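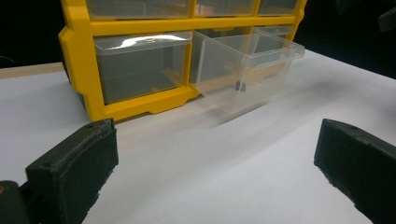 The ferry to Iren was due at 6 and the woman in the ticket office had already put her coat on. She sold me a single and told me the cafe on board was shut for the season.

I had my father's clock in a banana box, wrapped in two bath towels. It was a Halonen, a wall clock with a brass pendulum, and it had stopped in February, the week after we moved him into the home. My sister wanted to leave it stopped. I said I would take it across and get it looked at, mainly so that one of us was doing something.

There were few people on the boat. A boy slept along a bench with his boots on the armrest. I sat near the window with the box on my knees and watched the harbour lights get smaller. Whenever we hit a bit of swell the clock gave a dull note inside its towels, and the boy opened one eye.

The repairer lived over what used to be the Plandetti bakery. The name was still in gold on the window. He came down in his socks to let me in and took the box off me without asking what was in it. Upstairs he cleared a newspaper off the table, lifted the clock out and laid it on its back.

"Who's been oiling this?" he said.

"My father."

"With what?"

I said I thought it was the stuff he used on the mower. He nodded as though plenty of people did that.

He made tea before he did anything else. It was strong and he didn't offer sugar. Then he took the hands off, and the face, and set the screws down in a saucer. I asked how long it would take and he said that depended on whether I was going to stand there, so I sat. 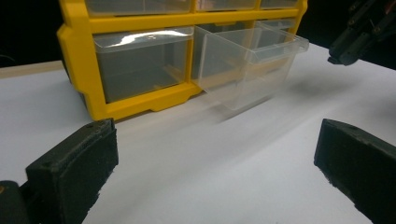

"He wound it every Tuesday," I said, after a while. "He wouldn't let us touch the key."

"How old is he?"

"He'll be 96."

"My mother got to 98," the repairer said. "Never wound a clock in her life. She used the radio."

He had a lamp on a bent arm and he pulled it down close to the works. I could hear a television through the wall, some kind of game show, people clapping. He worked with a sliver of wood sharpened to a point, cleaning out the holes where the pivots sat, and wiped it on his trouser leg each time. The oil came out black.

At one point he stopped and held something up to the lamp in his tweezers. It was a bit of paper folded very small. He said it had been jammed under the strike hammer. He passed it to me and went back to his cleaning.

I unfolded it on my knee. It was a corner torn off a Rellov seed packet, the old kind with the green border. On the back my father had written, in pencil, "too loud at night, M. not sleeping." M. was my mother. She had been dead for 5 years, and she had been ill for 5 before that.

All my life I had thought that clock had a soft strike. When it sounded on the ferry I had put it down to the towels.

"Do you want that put back?" the repairer said.

I told him I didn't know. He said it made no difference to the timekeeping. The paper hadn't stopped the clock, the oil had.

He got it going a bit after ten. He hung it on a nail beside his stove and moved the minute hand round to the hour with one finger, and it struck. It was a big, hard sound. The television next door went quiet, then came back on.

I folded the paper along its old lines and gave it to him. He took the clock down, turned it over and pushed the paper in with the tweezers. Then he wrote out a bill for about half what I had expected and asked if I had somewhere to stay.

I slept on his couch with one of the bath towels over my feet. The first boat back was at seven.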